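**Banc d'assemblage Iltham, configuration de table**
Réf. catalogue : Urosent / Iltham, bac ouvert, jeu de pièces compris

On nous demande souvent si un robot sait enfin monter une étagère. Nous vendons de quoi poser la question proprement, à l'échelle d'un coin de table, avec des pièces qui ne se perdent pas sous le canapé. La réponse dépendra de votre robot, et un peu de votre patience.
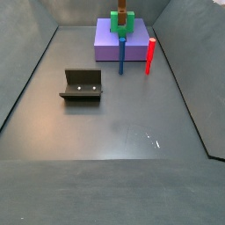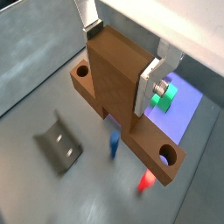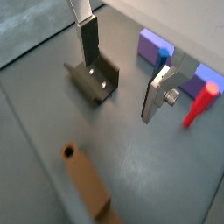

*Le banc Iltham et ses pièces : chevilles bleue et rouge, pièce violette, support sombre sur plan gris. Sur la deuxième vue, le T brun est dans la pince.*

## À quoi il sert

Le banc Iltham reproduit les gestes les moins spectaculaires de l'atelier : prendre une pièce, la tourner dans le bon sens, la présenter au-dessus d'une cheville, descendre sans tout renverser. Un apprenti le fait en pensant à son déjeuner. Un bras articulé le fait en y consacrant toute sa puissance de calcul, et il lui arrive de rater quand même.

Nous l'avons d'abord conçu pour le laboratoire de Girnham, où l'on voulait comparer plusieurs méthodes de commande sans passer la matinée à discuter de la position de la table. Il a ensuite intéressé des intégrateurs, des lycées techniques et au moins un fabricant de meubles en kit qui cherchait à savoir si la notice pouvait un jour être lue par quelqu'un de plus docile que ses clients.

Le banc ne contient ni bras, ni pince, ni logiciel. Vous fournissez la machine, nous fournissons les ennuis.

## Contenu

- le bac, plan gris mat et parois grises sur trois côtés, livré à plat
- la pièce en T, en bois brun, percée d'un trou vers chaque extrémité de la traverse
- une cheville bleue
- une cheville rouge
- le bloc vert en U
- la pièce violette qui porte le bloc vert
- le support sombre à deux vis
- la visserie du bac et une clé (la clé se perd, prévoyez-en une autre)
- la notice, 38 pages, dont une seule sert vraiment : celle du plan de pose

Les couleurs sont franches. C'est laid sur une étagère et très commode pour une caméra. Un client nous a demandé une série en gris sur gris « pour que ce soit réaliste ». Elle existe, elle s'appelle Iltham Nuit, et nous recevons davantage de retours de celle-là que de toutes les autres.

## Caractéristiques

| | |
|---|---|
| Largeur utile | 55 cm |
| Masse, pièces comprises | 5 kg |
| Parois | trois côtés, dessus ouvert |
| Revêtement du plan | gris mat, réparable à la peinture d'appoint |
| Fixation | par-dessous, quatre points |
| Alimentation | aucune |
| Connexion | aucune non plus |
| Prix public | 400 € hors taxes, port en sus |

La ligne « Connexion » nous vaut un courrier régulier. Il n'y a pas d'application. Le banc ne se met pas à jour pendant la nuit et ne vous enverra pas de bilan hebdomadaire de vos échecs d'insertion. Il faut les noter vous-même.

## Les exercices proposés

La notice décrit une progression. Rien n'oblige à la suivre, mais ceux qui commencent par le dernier exercice nous écrivent en général dans la semaine.

**Saisie simple.** Prendre le T par le montant, le soulever, le reposer au même endroit. Cela paraît puéril. Faites-le faire à la machine avant de ricaner, puis déplacez le T de la largeur d'un doigt et recommencez.

**Présentation.** Amener un trou de la traverse au-dessus d'une cheville sans la toucher. On y apprend beaucoup sur l'étalonnage des caméras, et encore plus sur la différence entre ce que la fiche du bras appelle « répétabilité » et ce que vous auriez appelé ainsi.

**Insertion.** Descendre la traverse sur les chevilles. C'est l'exercice pour lequel on achète le banc. Deux trous, deux chevilles, et un angle d'approche qui n'est jamais tout à fait celui qu'on croyait. Un humain corrige au toucher sans s'en apercevoir. Une machine qui n'a que ses yeux pousse avec conviction.

**Rangement.** Remettre chaque pièce à la place indiquée sur le plan de pose. Il est le moins pratiqué de tous. Nous y voyons une fidélité remarquable aux usages domestiques.

**Exercice libre.** Vous mélangez les pièces, vous en couchez une, vous éteignez la moitié des lampes. C'est aussi ce qui ressemble le plus à une cuisine un soir de semaine.

## Alors, savent-ils le faire ?

Oui, souvent, quand rien ne bouge. Un bras bien réglé, avec un éclairage stable et des pièces à leur place, enchaîne saisie et insertion à une cadence que vous trouverez lente mais régulière. On le laisse travailler, on va chercher un café, on revient, il travaille toujours. C'est déjà beaucoup et c'est pour cela que les usines en achètent.

Dès que les pièces changent d'endroit, il faut une machine qui regarde. Les méthodes récentes s'en tirent mieux que celles d'il y a quelques années, et nous avons vu chez nous des reprises assez élégantes : la pince lâche, se décale, revient. Nous avons vu aussi un bras insister sur une cheville couchée avec la gravité d'un huissier.

Pour le ménage, nous serons moins généreux. Entre le T brun, qui est rigide, et un torchon, qui ne l'est pas, il y a un gouffre que la couleur des pièces ne comble pas. Une machine qui réussit tous les exercices du banc Iltham n'est pas prête à vider un lave-vaisselle. Une machine qui les rate n'est pas prête non plus, et vous l'aurez appris sans casser d'assiettes. À ce prix-là, comptez les assiettes.

## Installation

Monter le bac sur une table qui ne tremble pas. Serrer les parois après avoir posé le plan, jamais avant, sans quoi l'arête du fond bâille et on passe l'après-midi à chercher d'où vient la lumière. Le côté ouvert se place comme vous voulez, selon la portée du bras.

Pour l'éclairage, une lumière diffuse venant du dessus convient très bien. Les surfaces métalliques, pinces comprises, renvoient des reflets que certains logiciels prennent pour des objets. Si votre programme tente de saisir une vis, changez l'éclairage avant de changer de programme.

Une caméra fixe et une caméra au poignet donnent ensemble de bons résultats. La première dit où sont les choses, la seconde vous montre de très près pourquoi cela ne passe pas.

## Entretien

Le plan se nettoie au chiffon à peine humide. Il marque. Une pince qui descend trop bas laisse une trace claire, et personne chez nous n'a trouvé de peinture mate qui résiste à un moteur sûr de son fait. Les traces ne gênent pas l'usage. Si elles vous chagrinent, le flacon d'appoint est au catalogue.

Les chevilles s'usent au sommet. Les remplacer par paire. Le T en bois supporte mal les radiateurs : rangé dessus, il travaille, et les trous avec lui. Nous refusons la garantie dans ce cas et nous le voyons tout de suite.

## Ce qu'en disent les ateliers

> Nous pensions boucler l'intégration avant la pause. Nous n'avions pas précisé laquelle. Le banc, lui, n'a pas bougé.
>
> *Atelier Sivakumar, mécanique de précision*

> Très bon matériel. Les élèves ont compris en une séance que leur propre main valait cher. Ils ont demandé une augmentation de leur note.
>
> *Section automatisme, Girnham*

> Couleurs criardes, visserie correcte. Le bloc vert a fini comme porte-stylo pendant les congés, je ne sais pas si cela entre dans la garantie.
>
> *Un acheteur vérifié*

(Cela n'y entre pas.)

## Options et rechanges

- **Jeu de pièces complet**, mêmes teintes, pour ceux qui ont égaré la cheville rouge. C'est toujours la rouge.
- **T à trous élargis**, plus indulgent. Recommandé pour les démonstrations devant la direction.
- **T à trous serrés**, à essayer quand la direction est partie.
- **Iltham Nuit**, tout en gris, vendu sans reprise.
- **Housse**. Elle protège de la poussière et du collègue qui vient « juste essayer un truc ».
- **Flacon de peinture d'appoint**, gris du plan.

## Questions reçues

**Peut-on l'utiliser à la main ?**
Oui. Beaucoup d'équipes le font le premier jour pour établir un temps de référence, puis évitent d'afficher ce temps au mur.

**Convient-il à un bras à deux doigts ?**
Il a été dessiné pour cela. Une main à cinq doigts fonctionne aussi, avec davantage de façons de se tromper.

**Le support sombre se démonte-t-il ?**
Il est tenu par deux vis. On peut l'ôter pour simplifier le parcours, ou le laisser pour voir si le bras le contourne.

**Existe-t-il une version plus grande ?**
À l'étude. Le premier prototype ne passait pas la porte de l'atelier, et notre bras de manutention n'a pas été d'un grand secours.

**Délai ?**
Les commandes reçues avant 15 h sont préparées le jour même. Par des gens.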